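Contra el cajón de "por si acaso"

Llevo una semana peleada con mi madre por una bolsa de bolsas. Ya saben cuál, la que cuelga detrás de la puerta de la cocina, rellena de otras bolsas más chicas, todas hechas un nudo, y que cuando tiras de una se te vienen catorce encima. Le dije que la mitad se podía ir y me miró como si le hubiera propuesto vender la casa.

Y me quedé pensando, porque yo hago lo mismo con otras cosas. Tengo frascos de mermelada para poner en marcha el día que quiera hacer mermelada (no he hecho mermelada en mi vida). Tengo el cable de un teléfono que se me cayó al inodoro en otra década. Tengo 3 llaves que no abren nada, y las he mudado conmigo 2 veces, en el mismo sobrecito, con muchísimo cuidado.

Mi teoría es que guardamos por susto. En mi casa se guardaba porque hubo años en que no había, y el que vivió eso no lo suelta aunque después haya de sobra. Mi abuela lavaba el papel de aluminio y lo ponía a secar en el tendedero, con ganchito y todo. A mí de niña me daba una vergüenza tremenda que lo vieran mis amigas; ahora me acuerdo y se me hace un nudo en la garganta. O sea que no vengo a burlarme de nadie. Vengo a quejarme de los otros, de los del orden.

Porque ahora resulta que hay que vivir en casas donde no se ve nada. ¡Nada! Ni un tarro, ni una planta medio fea, ni la caja de los botones. En septiembre fui al taller de orden de Wálter Ayala, que es un señor simpatiquísimo y tiene una voz como de locutor de madrugada, y nos pidió que sacáramos todo lo de un cajón y lo pusiéramos en la mesa "para mirarlo a la cara". Yo miré a la cara a mis pilas viejas y no sentí nada especial. La señora de al lado lloró con un abrelatas.
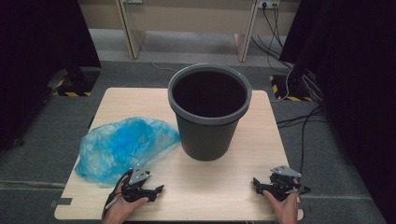
Un tacho gris y una bolsa celeste: para empezar no hace falta más.

Lo que me molesta de esos talleres es que al final te venden algo. Te pasas la tarde aprendiendo a tener menos y sales con un juego de cajas Plisten, con tapa, en tonos arena, que cuesta lo que yo gasto en el mercado en un mes. Las cajas son preciosas, no digo que no. Pero son más cosas. Compré una (sí, caí) y adivinen dónde está: arriba del ropero, vacía, guardada por si acaso.

Edith Carhuamaca, que fue mi vecina muchos años, tenía un sistema que me parece mucho mejor y que no cobra entrada. Los domingos ponía en la vereda una silla con lo que ya no usaba, y el que pasaba se lo llevaba. Un domingo dejó una lámpara y se la llevó el del pan. Otro dejó una olla sin tapa y al rato alguien tocó el timbre para preguntar por la tapa. Le hablabas a la gente, por lo menos. Sabías dónde terminaba tu olla.

Eso es lo que extraño cuando tiro algo. Botarlo es fácil, cierras la bolsa y listo, pero me queda una cosa rara en el estómago, como de haber sido maleducada con el objeto. Ya sé que suena exagerado. Una vez saqué de la basura un paraguas roto, a las once de la noche, en pijama, porque me dio pena que estuviera lloviendo.

Mi propuesta es modesta. Dejemos un cajón, uno solo, para el disparate. Ahí van las llaves huérfanas, el cable, el botón del abrigo que ya no tengo, y que nadie me haga mirarlos a la cara. Y lo demás que circule, con silla en la vereda o como se pueda. En mi edificio no hay vereda decente, así que lo estoy haciendo en el descanso de la escalera, con un cartelito. Hasta ahora dejé una licuadora y apareció una maceta en su lugar.

A mi madre todavía no le he contado lo de la maceta. Le dije que iba el domingo a ayudarla con la bolsa de bolsas y me contestó que bueno, pero que llevara una bolsa.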